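Everyday Mechanisms, Unit 4: Keys and the Rings That Hold Them

Handout to go with the morning session. Bring it with you, and bring your own keys too, all of them, even the ones you have given up on.

I look forward to this unit every year. We have spent the last few sessions on hinges, catches and springs, and those are lovely things, but a key is the one mechanism that nearly everybody in the room has in a pocket already. You have handled yours thousands of times. By the end of the session I hope you will want to look at them properly!

What a key has to do

A key is a message cut in metal. The lock asks one question (are these heights right?) and the key answers it all along its length at once. In the ordinary pin tumbler lock, which is what we shall be taking apart, a row of small pins sits in the way of a cylinder. Each pin is split into two. Push the wrong key in and at least one of those splits ends up in the wrong place, so the cylinder stays put. Push the right one in and every split lines up with the edge of the cylinder, which is then free to turn.

Words you will need:

Bow: the part you hold. Usually the widest part, with a hole for the ring.
Shoulder: the step that stops the key going in too far. Not all keys have one; some stop at the tip instead.
Blade: the part that goes into the lock.
Cuts: the valleys along the blade. Their depths carry the message.
Warding: the long grooves down the sides of the blade. These match the shape of the keyway, so a key from the wrong family won't even go in.

Do learn "bow" (it rhymes with "go"). People will call it the head or the handle, and everyone will know what they mean, but the catalogues say bow.

The split ring

Now for the part I like best. The common key ring is a coil of springy wire, flattened into a circle, with its turns lying tight against each other. There is no clasp and nothing to wear out in the usual way. To add a key you prise up one end, slip the bow over it and push the key round until it drops inside. The wire has to be stiff enough to close up again and soft enough for a thumbnail. Get that balance wrong and you have either a ring that lets go of your keys or one that breaks your nails — we have samples of both.

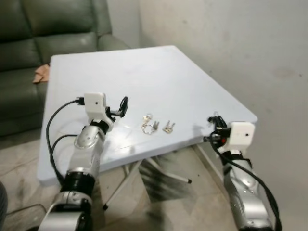 Widier, April

A ring of keys with one silver key lying apart from it is a good place to begin the practical. On the ring, keys hang against each other and you only ever see a few of them well. A loose one lies flat, and you can follow the outline of its blade without anything in the way. So start by taking one key off. Lay it to the side of the others and draw it at twice life size, bow first, then shoulder if it has one, then the blade.

Practical, part one: reading a key

Work in pairs. Turn your key over and check whether the cuts are on one edge or both. Feel along the blade with a fingertip and mark on your drawing where each valley falls. Then swap drawings with your partner, put both sets of keys on the table and see whether you can find each other's key from the drawing alone. This is harder than it sounds and a great deal of fun.

Keep your own keys apart from the course ones, please. The course set has Grecu tags.

Practical, part two: the cutaway lock

Each bench has a Zornari practice cylinder with a window milled in its side. It holds 4 pin stacks. Slide the key in slowly and watch the pins ride up and down over the cuts before they settle. Turn it through 90 degrees and stop there; go any further and the plug may catch. Then try a key from the next bench and note which stacks are out of line.

If a cylinder feels gritty, leave it for me. No oil. It gathers dust. A little graphite is all it wants.

Practical, part three: the ring test

There are 9 split rings in the Tokico tin, in different wires and widths. Put a key on each and take it off again, with fingers only. Write down which ones fought back, and have a look at how the ends of the wire are finished. A ring with a cleanly flattened end is far kinder than one that has simply been snipped. Allow around 7 minutes for this, and return the rings to the tin empty.

For next time

Find an old key at home whose lock has gone. Draw it, label the parts, and write a short paragraph on what sort of lock it might have fitted and why you think so. Padlock, cupboard, bicycle, suitcase — anything will do. Next session we move on to lever locks, and the big old keys come out of the drawer.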